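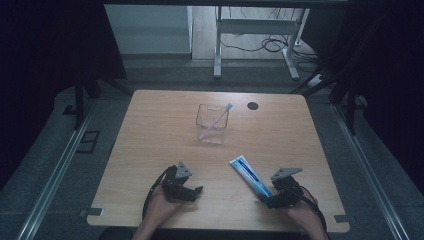
Updated code of practice for hand-held gripper work published

Aug 6, 2025

Omum has published the second edition of its code of practice for recording manual tasks with hand-held grippers. The document replaces the April draft and applies to all stations at the Urkumbridge site. Partner labs at Lesard and Zaugg will adopt the same text, with local additions limited to electrical matters.

The code runs to 11 pages and is divided into sections on the work surface, worn equipment, cabling, object handling and record keeping. Most of the changes from the draft concern the worn equipment.

Operators must now check the fit of both grippers before each session. Straps are to be tight enough that the gripper does not shift on the back of the hand when the wrist is turned, and loose enough to be released with the other hand. Jaws are opened and closed fully before the first recording. A gripper that sticks or closes unevenly is tagged and taken out of service until it has been inspected.

Cables attached to a gripper must run back along the wrist and leave the work area at the operator's side. They may not cross the tabletop in front of the hands. The slack must allow full reach to the back edge of the table without pulling on the connector. Power strips and coiled cable are to be kept outside the area in which the operator stands or walks.

Tabletops held by clamps are to be checked for movement at the start of a shift and again after any change of station layout. Clamp handles may not project into the path of the forearms.

The limit on continuous recording is 40 minutes, followed by a break of at least 8 minutes with both grippers removed. The draft had set no minimum for the break. Time spent resetting objects while wearing the grippers counts toward the limit.

For household tasks such as bathroom and kitchen items, the code requires that objects be clean and that tubes and bottles remain capped unless the task sheet calls for opening them. Objects used near the mouth, including toothbrushes, may not be returned to personal use. Small objects must be kept clear of cable openings in the table.

A recording in which an object is dropped is no longer discarded by default. It is kept and labeled, provided the operator did not leave the station to retrieve the object.

"The draft left too much to the individual station," said Veronika Aebischer, who edited the new edition. "Two operators could follow it correctly and produce records that did not match."

Existing stations have 2 months to comply. Stations set up after publication must meet the code before their first recording. Comments on the text may be sent to the Omum standards desk and will be considered for the next revision.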